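Do Loyalty Tiers in Ride Apps Change How People Ride?

Student project report, Consumer Services and Technology
Kamonchanok Prasertsri and Perla Salinas
Submitted Aug 6, 2019

Why we picked this

Both of us use ride apps most days of the week, and both of us have been told by an app that we are "valued." We wanted to know what that is worth. Ride companies have started copying the airlines, with points, colored levels and a list of perks that gets longer as you spend more. The press releases say riders love it. Press releases usually do, so we went looking for riders.

The two services we looked at are Vemix, which covers the whole metro area, and Stostari, a smaller company that mainly works the airport and the downtown hotels. Vemix gives points for each dollar spent and moves you up a level at 2,000 points. Stostari has one paid level and one free one.

What we did

We asked 70 riders to fill out a short survey in July. We found them outside the Thepsuriya Street transit stop and through two campus mailing lists, so they are mostly young and mostly without cars. We know this is a weak sample. It leaves out business travelers, who are probably the people these programs are built for, and we would not trust our own results on that group at all.

The survey asked which app they open first, whether they know their level, and whether they had ever taken a ride they did not need in order to reach the next one. After that we sat down with 5 of them for longer talks. We also rode both services ourselves at the same times of day and wrote down the quoted price, the wait and any perk we were offered.

What riders told us

Most people could not name their level. Several had the app open in their hand while we asked and still had to hunt for the page. One rider in the longer talks thought she had priority pickup, which Vemix gives only at the top level. She had been telling friends for months that it worked great. We found that more interesting than anything in the survey, and it makes us doubt any satisfaction score a company puts out for a perk like this.

Price came first for nearly everyone, and wait time came second. The free food voucher that Vemix hands out at the middle level was mentioned warmly by the people who had it, though it is good at one noodle counter on Thepsuriya Street and expires fast. Two of our interviews took place over lunch, and the voucher was turned down once because the order was too small. 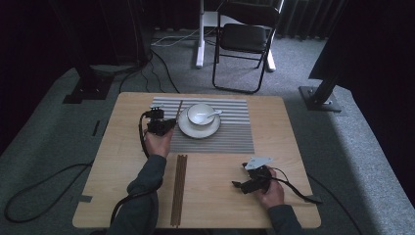

What we saw on our own rides

The quoted price moved around so much that we could not find any level discount in it. Perla has the middle level on Vemix and Kamonchanok has none. We requested the same trip side by side, and sometimes Perla's quote was higher. The company's help page says discounts are "applied before the fare is shown," so a rider has no way to check. Maybe the discount is there. We would like to see the fare without it before we believe that.

Stostari was easier to follow. The paid level takes a fixed amount off each airport trip and the receipt has a line for it. The drivers we rode with had not heard of the other perks, including help with bags - one was surprised to learn he was supposed to offer it.

The Jornelel problem

Much of what is written online about these programs goes back to a single report from Jornelel, a consulting firm, based on 3,000 riders. It says members of loyalty programs ride more often. We don't doubt the number, but people who ride a lot collect points faster and reach levels sooner. The report does not compare the same riders before and after they joined, and Jornelel sells loyalty software. We read four blog posts that quoted it and none of them brought up either point.

Limits and what we would change

We would run the side-by-side rides for a full semester and keep the screenshots in order from the first day (ours were a mess). We would also talk to drivers properly. They came up only by accident in this project, and they seem to do most of the work behind any perk that isn't a discount.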